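The Gorard Plullthorpe is a mid-size station wagon built by Gorard at its Hurngate plant. It replaced the Gorard Tóth, a sedan-based wagon, and shares its floor structure and front suspension with the second-generation Hurngate hatchback. Sales began in March.

Development was led by chief engineer Kenji Mbeki. The brief called for a longer wheelbase than the Tóth, a lower load floor, and a tow rating suited to small trailers. Early test cars used Tóth bodies with widened rear tracks.

The car seats five. Its length-to-width ratio is close to that of the Tóth, but the roof is lower and the rear glass is more upright. Curb weight in base trim is 3145 pounds. The spare wheel was moved from under the load floor to a side well, and the fuel filler was placed on the right.

Two engines are offered, a gasoline four-cylinder and a diesel of the same layout. Both drive the front wheels through an 8-speed automatic transmission. All-wheel drive is optional with the diesel only — the gasoline car has no space for the transfer case.

The rear suspension is a multi-link design with coil springs. Self-leveling dampers are fitted to all-wheel-drive cars.
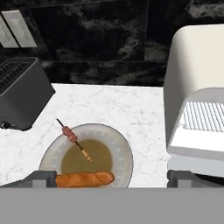
Trim levels are named Base and Touring. Touring adds roof rails, heated front seats, and a power tailgate. A towing package, with a larger radiator and a separate transmission cooler, can be ordered on either trim. The Tóth name was kept for fleet sales of the older wagon until remaining stock was sold.

Last updated: July 15, 2023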